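4.2 作業面の色と「見失い」の語り

共同工房の利用者への聞き取りから、内装の色に関する部分だけ先にまとめる。対象は63名、場所はFlumleyとWadaの2か所。期間は1月のみ。季節差は見ていない。質問は自由回答が中心で、作業面の色を直接たずねた項目はない。にもかかわらず色の話が多く出た。留め具、ビーズ、小ねじの類を卓上で見失った、という経験と結びついて語られる。

Shemwetaの分類に従い、語りを「地の色に沈む」「光に負ける」「手元に隠れる」に分けた。分類の細部は付録Bを参照。複数の型にまたがる回答は主たるものに寄せた。判定はDanzerとRiedlが別々に行い、不一致は協議。
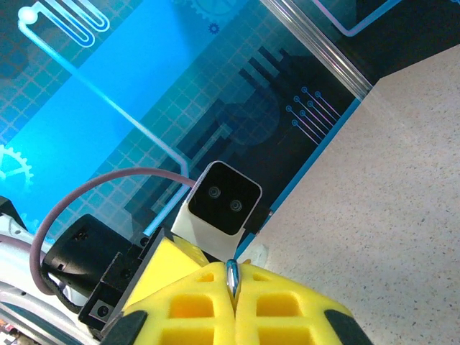 「光に負ける」型は、金属や釉薬のように光沢のある素材を扱う人に偏る。七宝と彫金の利用者がほとんど。白い反射が面の上を走ると輪郭がとれず、素材本来の色まで分からなくなるという。ただし近くに強い地色があると話は変わる。図1の青緑と銀の小片がそうで、表面に明るい反射が出ていても、すぐ下の鮮やかな黄色との差で端の形は追える。利用者の一人も、黄色い布の上でなら老眼鏡なしで石を選べると述べていた。布の素材までは聞けていない。残念。

次に「地の色に沈む」型。回答数は最も多い。Varmaの先行調査では、無地の白い面が嫌われ、細かい斑点入りの面が好まれるとされた。理由は汚れが目立たないから。本調査でも好みの向きは同じだが、理由のほうが割れた。 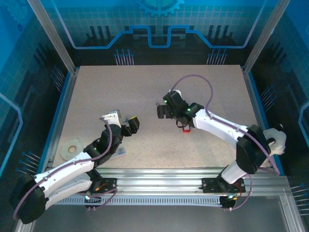 斑点入りの面を選ぶのは多くの場合、使う側ではなく設備を入れる側である。Wadaの運営者は掃除の手間を第一に挙げ、色見本は最後に見ただけという。利用者の評価は二つに分かれ、落ち着くという声と、小物が消えるという声がほぼ並ぶ。図2の写真の天板も淡いベージュに濃いめの細かな粒が散る類で、左右には細い青の縁がつく。こうした縁取りは見失いの語りのなかで意外に評価が高い。どこまでが卓かが分かる、物が端へ寄ったときに気づく、など。地の色ではなく境目の色が効いている可能性。ここは次節で扱う予定だったが紙幅の都合で省く。

年齢との関係。50代以上で「沈む」の訴えが増えるように見えるものの、年齢と工房の利用年数が重なっており切り分けができない。利用年数の長い人ほど自前の敷物を持ち込む傾向があり、そうなると備え付けの面の色は
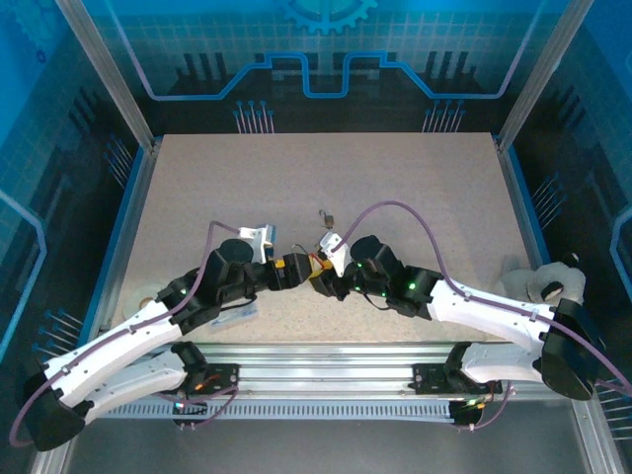
ほとんど評価の対象にならない。実際、13名は備え付けの天板の色を思い出せなかった。毎週使っていても、である。Fankhauserのいう「背景化」に近い現象と考えれらる。ただ彼女の議論は台所を対象としており、作業の単位が長い工房にそのまま当てはめてよいかは疑問が残る。Aebischerの縫製室の事例では逆に、敷物の柄まで細かく記憶されていた。裁断で柄の線を目安に使うためらしい。

持ち込みの敷物は濃色が主流。紺、深緑、黒。明るい天板の一部だけを暗くする使い方で、全面を覆う人は少ない。半分は残す、と答えた人に理由を聞くと、

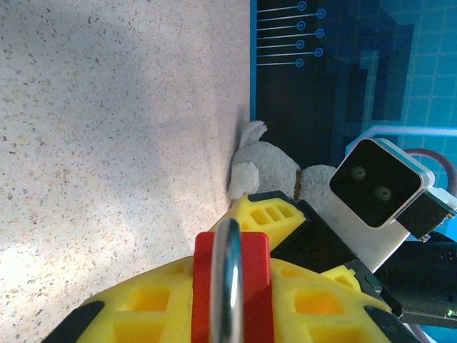 「白っぽい糸は暗い側、黒い部品は明るい側」と使い分けるから、とのこと。道具置き場との区別という答えもあった。つまり敷物は保護のためだけのものではなく、二つの地色をを行き来するための装置になっている。Heritard社の敷物を挙げた人もいたが、製品間の比較は行っていない。

以上の聞き取りには偏りがある。見失いの経験を持つ人ほど多く話す。照明の記録もWada側で一部欠けた。色の測定は未実施、色名はすべて回答者の言葉のまま。「ベージュ」と「クリーム」は統合せずに残した。照度については4.3で述べる。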